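Course Handout, Week 3: Doors and Accessible Paths of Travel
Diploma of Building Design, Vornunville campus
Unit coordinator: Glykeria Stamatopoulos

This handout supplements the lecture on circulation within public buildings. Students are expected to have read the set chapter before the tutorial. The studio brief remains the 300 square metre community library, and all door schedules are to be prepared on the unit template.

A doorway is assessed by its clear opening, measured from the face of the open leaf to the opposite stop. The nominal leaf width is not an acceptable substitute. Projecting hardware must be deducted where it reduces the passage available to a wheelchair user.
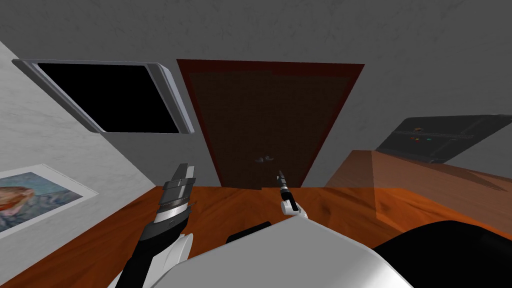

Hardware selection follows from the force and grip demanded of the user. Round knobs require a tight grasp and a twist of the wrist, and are unsuitable on an accessible path. A lever, such as the small silver one on the brown door, may be operated with a closed fist or a forearm. Luminance contrast is assessed separately, and a dark leaf set against grey walls is a useful starting point for the tutorial discussion. Finishes must be recorded in the schedule by colour and reflectance value.

Assessment: submit one door schedule and a written justification of no more than 599 words. Drawings are to be labelled in millimetres. Enquiries concerning extensions should be directed to Bernardo Frade, Room 23.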